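Two-arm table build, Dirnville shared workshop
Updated 10/13/19

Witold Pawlak and I have been putting this together at the workshop since spring. Both arms are black and bolt to the same base. Parts have cost us roughly 2,794 so far – more than we planned, mostly cable and brackets. The job we set ourselves is moving donuts between two dishes without wrecking the icing. 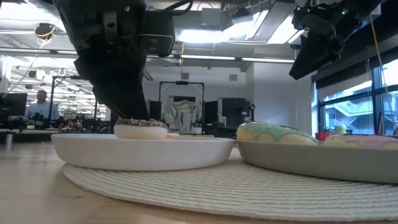 Grip force is still the hard part. Sprinkles are easy to knock off and soft icing marks at almost any setting, so we close the fingers in 100 small steps and stop at the first contact reading.

Soledad Meléndez wrote the stop routine and is redoing the finger pads in October. Wiring notes and the parts list are on the Zawadzka page.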